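Toy Bin and Odds-and-Ends FAQ

Hi, I'm Huiling! I run the Drilton toy and household swap shelf out of my front room, and I get the same questions over and over, so I finally wrote my answers down. Most of them are about bins: what to put things in, what to keep apart, what to do with the sticky stuff. If yours isn't here, ask me when you drop by.

What kind of bin do you like best?

Metal, every time. I started with fabric cubes because they were cute, and they sagged within a month. A plain metal bin with straight sides keeps its shape, wipes clean in ten seconds and doesn't hold on to that old crayon smell. It's loud when a kid dumps blocks in it – I won't pretend otherwise – but a piece of felt cut to fit the bottom helps a lot.

How big should it be?

Small enough that you can see the bottom after moving a couple of things. If you have to dig, it's too deep (or too full!). I have one giant bin from my Rurkbridge days, and all it ever did was hide socks.

Can I mix toys and household things in one bin?

For a sorting bin, sure. Mine by the door is a complete mix, because that's where everything lands before it gets a proper home. I only ask that nothing in it can leak, stain or break. For a bin that kids play out of, no, keep it to toys. My neighbor Dehua let hers mix for one winter and spent December picking glue sticks out of the train set.
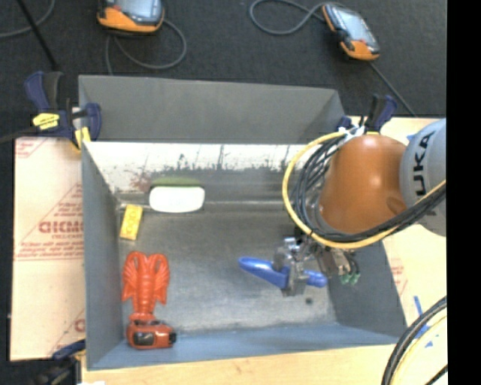
How do I clean plastic toys before I bring them in?

Warm water, a little dish soap and an old toothbrush for the ridges and joints. Rinse well, shake them out and let them air dry on a towel overnight. Anything with a battery inside gets a barely damp cloth and nothing more. Please don't use bleach, it leaves bright colors looking chalky.

What about bath toys with holes in them?

I don't take them, sorry. Water gets in and I can't see what's growing in there. Solid plastic bath toys are fine, and so are the one-piece molded ones with no hole at the bottom.

Do you take play food?

Yes, and it never sits around for long! Fruit goes first. Chips and scratches are okay, bite marks are not. If you have a set, put it in a zip bag so the peas don't end up all over my floor. Loose pieces are welcome too, and I make up mixed bags of five when I have enough.

Where do the animals go?

Sea creatures in one bin, farm and zoo in another, dinosaurs in the third. Zhenhua thinks dinosaurs should go in with the zoo and we've agreed to disagree. Anything with long legs or claws goes in last, on top, so it doesn't snag on everything else coming out.

What do I do with little gadgets that might or might not work?

Try them at home with fresh batteries first, then stick a bit of masking tape on the back and write "works" or "parts." Take the batteries out before you hand them over. I've lost two nice toys to old batteries and I'm still sore about it.

Should I label the bins?

I do, with masking tape and a fat marker. Pictures work better for the little ones, so I draw a fish on the sea creature bin (a bad fish, but they get it). Put the label on the short side if the bin lives on a shelf.

How much can I bring at once?

One bin's worth, or 40 small pieces if you're bringing bags. If you're clearing out a whole playroom, message me first and we'll split it over a few visits – my front room is not a warehouse.

Last updated 8 Oct 2019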